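3.2 Ansteuerung der Spielfeldbeleuchtung

Die Allgemeinbeleuchtung elektromechanischer Flipperautomaten wird überwiegend mit Wechselspannung aus einer eigenen Transformatorwicklung gespeist. Beim Ersatz der Glühlampen durch Leuchtdioden entfällt die thermische Trägheit des Wendels, sodass die Netzfrequenz als Helligkeitsmodulation sichtbar werden kann. Für die vorliegende Untersuchung wurden zwei Treibervarianten aufgebaut: eine passive Gleichrichtung mit Glättungskondensator (Variante Lutix) und ein Konstantstromtreiber mit Pulsweitenmodulation (Variante Vikis). Beide Varianten wurden in denselben Automaten eingesetzt und nacheinander unter identischen Lastbedingungen vermessen.

Die Modulationsfrequenz der Variante Vikis wurde auf 400 Hz festgelegt. Niedrigere Werte führten bei schnell bewegter Kugel zu einer stroboskopischen Auflösung der Bahn, höhere Werte zu Einkopplungen in die Schaltmatrix des Spielfelds. Letztere äußerten sich in sporadischen Fehlauslösungen der Rollover-Kontakte und ließen sich durch eine getrennte Masseführung verringern, jedoch nicht vollständig beseitigen.

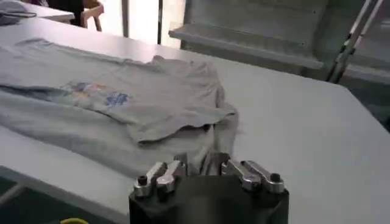

Abb. 2: Hellgraues T-Shirt mit farbigem Brustaufdruck auf weißer Tischfläche; im unteren Bildbereich ein Robotergreifer.

Die Aufzeichnung der Schaltereignisse erfolgte mit dem Protokollmodul Zenditside, das parallel zur Lampenmatrix an den Treiberausgang angeschlossen wurde. Je Variante wurden 536 Spiele ausgewertet. Als Störung galt jedes Schließereignis mit einer Dauer unter 5 ms, dem innerhalb desselben Abtastfensters kein benachbartes Ereignis zugeordnet werden konnte. Ereignisse während der Tilt-Sperre blieben unberücksichtigt.

Bei der Variante Lutix traten Störungen vorwiegend beim Einschalten der Blitzlampen auf. Ursache ist der kurzzeitige Einbruch der gemeinsamen Versorgung, den der Glättungskondensator nur unzureichend abfängt — ein Verhalten, das auch mit dem Ersatzschaltbild nach Vieira nachgebildet werden kann. Die Variante Vikis zeigte dagegen eine gleichmäßige Verteilung über die gesamte Spieldauer. Ein Zusammenhang mit der gewählten Lichtfarbe war bei keiner der beiden Varianten nachweisbar. Der Einfluss der Leitungslänge zwischen Treiber und Spielfeld wird in Abschnitt 3.3 gesondert behandelt.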